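# Chapter 3: Can a Machine Do the Chores Yet?
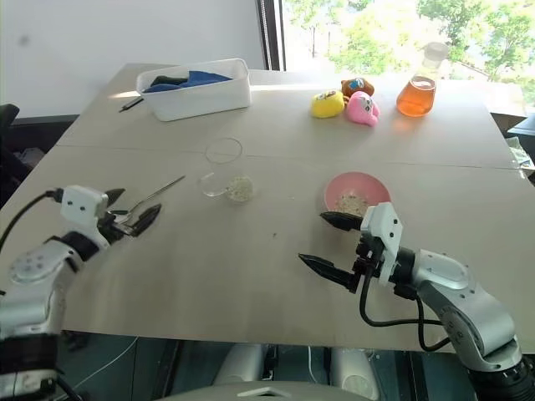
*Figure 3.1 A two-armed robot with a spoon in its left gripper. A small glass dish and a pink bowl both hold pale grains.*

Spooning food from one dish to another – you learned it as a toddler, and it's a gorgeous problem! The spoon can slip, the grains roll wherever they like, and every scoop changes the shape of the heap. Factory arms have welded car bodies for decades, yet kitchen jobs like this still trip machines up. In this chapter we'll look at grasping first, then at force, and finish with the Kivi trials at Bilstead, where Janka Šimek's team logged 1376 scoops.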